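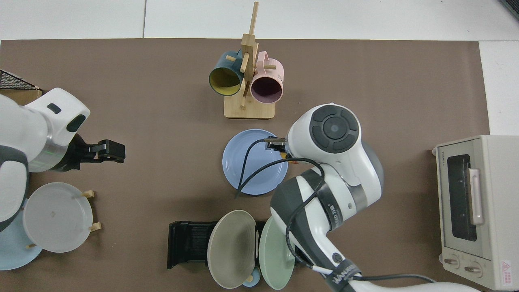 Hi, I'm Lesego Visser, and I started Rukotel because my mother's internet kept dropping every evening at 7 and the phone company kept telling her to turn it off and on again. She did, for most of a winter. When I finally drove over and looked, her router was stuffed behind the TV, it was still on the password it shipped with, and half the apartment building was using it to watch soccer. I moved it, changed the password, wrote the new one on a card, and she hasn't called me about it since (she calls about the printer now). Most home Wi-Fi trouble is that kind of trouble. People hang their mugs on a wooden mug tree, a teal one here and a pink one there, right where they can reach them, and then they put the router in a closet behind the winter coats! It wants to be out in the open too, up on a shelf if you've got one.

So that's what we do. We come to your house or your small office, we find out why the internet is slow or patchy or full of strangers, and we fix it while you're there watching. We set up routers, mobile hotspots, range extenders and mesh kits, and we'll happily work with the gear you already own. I don't sell routers and I don't get a cut from anybody who does. If you need a new one I'll tell you what to look for and you can buy it wherever you like.

For the first year it was just me and a backpack full of cables. Then Mandla Sibiya joined, and thank goodness, as he can get a cable through a brick wall neatly and I really can't. He used to wire up shops and he does all our office jobs now. Petronella Venter answers the phone. She'll ask you what color the lights on your router are, so go and stand near it before you call, it saves you a trip. A fair number of people get sorted out by Petronella right there on the line, and we don't charge for that if it's under ten minutes or so.

There are a couple of names you'll hear from us that need explaining. Ilau is our checkup visit. We walk through every room with a signal meter, change the admin password and the Wi-Fi password (they're two different things, and lots of people only change one), update the router's software and set up a guest network for visitors. It costs $90 0 less than replacing everything, is how Mandla puts it, and he means the customer who'd been quoted $900 for a whole new system when all she needed was her old router moved to the hallway. Sister is our plan for people who look after somebody else's internet from far away, like I was doing with my mother. You tell us who they are, they get our number on a big sticker, and they can ring us and leave you in peace.

We've done 700 homes so far, a lot of them up in the Nkosi neighborhood where the walls are thick and the signal dies at the kitchen door. We know those houses pretty well by now.

A few things people ask before booking. Yes, we can work with a pocket hotspot, and please do change the password that's printed on it. No, we don't keep your passwords. We write them on a card, hand you the card, and that's the only copy, so put it somewhere sensible. A visit usually fits into a morning. If your provider's line is the real problem, we'll show you the readings so you've got something to tell them, and you only pay for the call-out.

The phone is on until 6, and on Tuesday we're out on office jobs, so leave a message that day and Petronella will ring you back. Or use the form on the contact page and tell us what kind of home you have, where the router is and which room is driving you crazy.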